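Seklow teleop work, July update

Hi Misaki, sorry this one runs a bit long, it was a busy month and I wanted you to have all of it before the budget call!

We closed July with 429 recorded demos on the cloth-handling task. Of those, 322 passed my check and went into the training set. Most of the rejects are my own fault (I rush the release when I'm driving the arm by remote, and the policy picks up that habit fast). Son is much steadier on the controller than I am, so from now on he does the long sessions and I do the labeling.

We also tried guiding the arm by hand for the first 100 demos. It feels lovely and natural, but you end up leaning over the table and your sleeves get into the wrist view, so we switched over to remote for the rest. The Mavo controllers have been fine once we turned the sensitivity down. One of them still drifts when it's been on all morning, and I've written to Brerkex about a swap.

The part I'm happiest with is the wrist view. Thin, shiny material is hard to judge from the side, and up close the driver can see the folds and pick a spot to pinch.

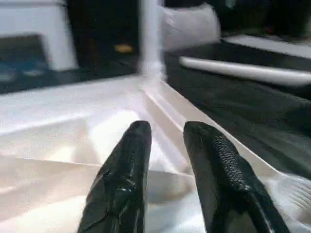

Wrist view with both fingers over the creased white material.

Still open: the replacement controller, and 11 more hours of operator time if you can approve it. I'd like to spend those on darker fabrics. Call me any day after 2 p.m.!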